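Lettings news: Tolano hands out the keys at Tusdale Court

Filed under: Property News > Lettings > Renting in Tusdale

Print this page | E-mail this to a friend

Thu 15 May

Well, the boards are finally down at Tusdale Court and I've been round to have a nose. If you've walked past it as often as I have you'll know the old hoardings had become part of the street, so it was a bit odd to see a front door there, with a mat and everything.

Tolano, the letting agent on the corner by the chemist, is looking after the whole building and started handing over keys this week. There are 20 flats in all and 17 of them have gone already, most of them to people who put their names down back in February when there was nothing to look at but a floor plan. I couldn't have done it myself - I need to stand in a kitchen and open a few cupboards before I'll part with any money - but they seem happy enough with what they got. The couple I shared the lift with were carrying a lamp and a tray of tomato plants and grinning like anything.

The three still going are all one-bedroom flats on the side facing the Khunthong restaurant, and the rent on each is 1,034 pounds a month. That covers water and the upkeep of the shared bits (stairs, lift, bin store, bike racks) but you pay your own council tax, gas and electric, and you sort out your own broadband. You can have them furnished or bare for the same money, and I must say I'd argue for something off if I was bringing my own sofa. The agent told me they'd "have a think", so do ask!

I went in expecting the usual shoebox with a window and came out a bit jealous. The ceilings are higher than I'd guessed from the road, the windows open properly, and somebody has put sockets where a person might want to plug something in. The kitchens are on the small side. You get a full-size oven and a washing machine but the fridge is one of those under-the-counter jobs, and if there are two of you cooking you'll be saying "excuse me" a lot. The bathroom has a proper bath, which made my day.
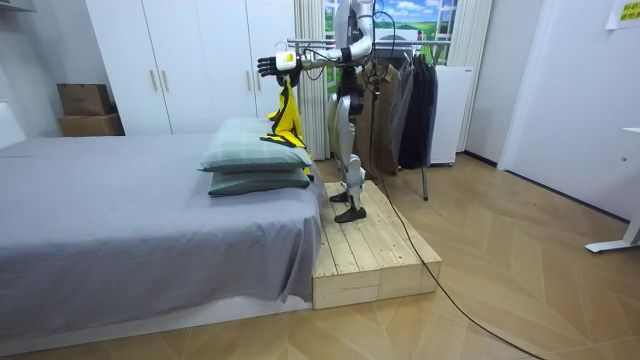
Storage is where I'd think hard before signing. The one-beds come with a single built-in cupboard in the hall, and the boiler has already helped itself to half of it, so your coats and the hoover are going to be very good friends. There's no wardrobe in the bedroom unless you take the furnished option, and even then it's a narrow one. Anyone with a bit of sports kit will feel the pinch quickest, because a yellow-and-black vest like the one hanging over the bed there needs a drawer or a hook of its own, and so do the trainers, the bag and all the rest of it. I'd look at a bed with drawers underneath, and hooks on the back of the door. Tolano says you may put up hooks and shelves so long as you fill the holes when you go, and I'd get that in writing.

Parking is the other thing people keep asking me about. There isn't any with the flats. You can apply for a street permit like the rest of us, and there are 2 bays at the back kept for blue badge holders and deliveries. The bus stops right outside and the bike store is dry and has a decent lock on it, so if you can manage without a car you'll be fine.

Downstairs, the shop unit has been let to Skumine, who do shoe repairs and key cutting, and I for one am delighted as I've had a pair of boots waiting on new heels for ages. The fit-out is still going on, with a fair bit of drilling in the daytime, so bear that in mind if you work from home and fancy the flat right above it. The agent did mention it without me having to ask, fair play to them.

Pets are allowed if you get permission first. The lease is for a year to begin with, and the deposit is five weeks' rent, held in one of the official schemes. References are wanted from your last landlord and your employer. If you're self-employed, take your tax returns along with you and save yourself a second trip.

Viewings are by appointment, evenings and Saturday mornings, and you book at the Tolano office or by ringing them. Ask to see the top-floor one last. It has the best of the evening light, and you can see right over the Khunthong roof to the allotments.

Tagged: flats to rent, new lettings, Tusdale Court

Contact us | © Tusdale Property Pages | Back to top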